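Notebook, open day at Birnside
September 2022, entered by Elaine Fagundes

Went over with Josué for the open day. The talk promised 1,591 folding runs and a 93 percent pass rate, on a slide with no definition of "pass." I asked. The answer was that a person looks at the pile and decides. Wilma has already written in the margin of my handout: "which person?" 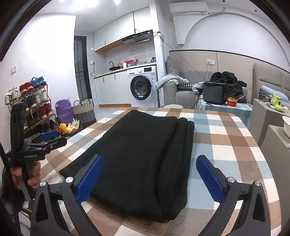
My main worry is still what counts as a fold. Their score sheet has one box for finished and none for neat, so a lump and a squared stack come out the same. Dark knits should be scored apart from everything else. A black ribbed piece folded in layers on a brown and blue checked cloth gives you a clean outline, but try finding one black layer against the next. I'd want the same garment on a dark cloth before I believed any number. Josué thinks I'm being hard on them. Maybe.

To do: ask Quentin for the raw scores from April, all 13 sessions. Ask whether the 2 graders ever saw the same pile. No order to Seston until we have both.

Last updated by E.F.

This site uses cookies. Accept / Manage settings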